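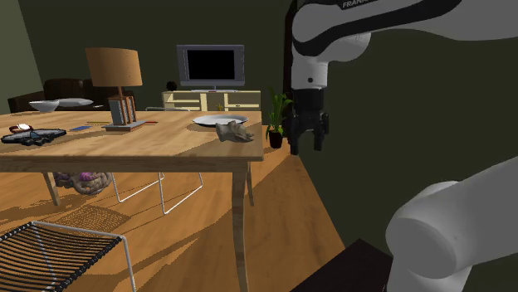
Ring Marks, Mayonnaise and Other Things People Swear By

I have a shelf of old household hint books and a wood table that has been lived on for 17 years, and I no longer believe most of what the books say. Some of the old tricks work. A lot of them work because the person trying them rubbed hard with a cloth for ten minutes, and the cloth did it.

White rings

The classic advice is mayonnaise, left on overnight. I tried it on two rings, side by side, with plain vegetable oil on the second one. In the morning both looked the same, a little fainter, and one of them smelled like a sandwich. The white haze is moisture caught in the finish. Oil can make it harder to see. So can wax.

What did more for me was a warm iron over a folded cotton dish towel, no steam, a few seconds at a time, lifting to check. Go slowly. I have seen this tip printed with "high heat" and whoever wrote that should be made to buy the next table. Try it under the leaf first, and don't try it at all on shellac or on anything you'd cry over.

Black rings

Those are usually water that got down into the wood, often with some metal in the story. No paste from the pantry will shift them. You're looking at oxalic acid and refinishing, with gloves, or a bigger fruit bowl.

Toothpaste

It's a mild abrasive. It takes off a mark by taking off a bit of the finish, and then you have a dull spot where the ring was. Gel toothpaste does even less. Skip it.

Walnuts on scratches

Fine, for what it is. Rub the meat of the nut along a light scratch and the oil darkens it. On my table this lasted until March, and I'd done it at Christmas. A wax filler stick in the right color lasts longer and doesn't bring ants.

Lemon oil "feeds" the wood

Wood that has been cut, dried and varnished isn't hungry. The oil sits on top, looks lovely for an afternoon and collects dust by the weekend. I bought a bottle of Planine furniture oil once on a neighbor's say-so and used a third of it before I noticed that every plate was leaving a print. Wiping it all off again took mineral spirits and most of an old T-shirt.

Vinegar

Good on kettles. On a finished tabletop, used week after week, I'd expect it to dull things, and I've never seen it clean better than a drop of dish soap in warm water on a well-wrung cloth, followed by a dry one.

Felt pads

Yes. Buy the thick ones, clean the base of the lamp or the pot before you stick them on, and look at them twice a year. Grit gets into the felt and then you're dragging sandpaper across the table. Under plants I use a saucer with a cork mat beneath it, and I still lift the saucer now and then to feel for damp.

Posted 2020-10-03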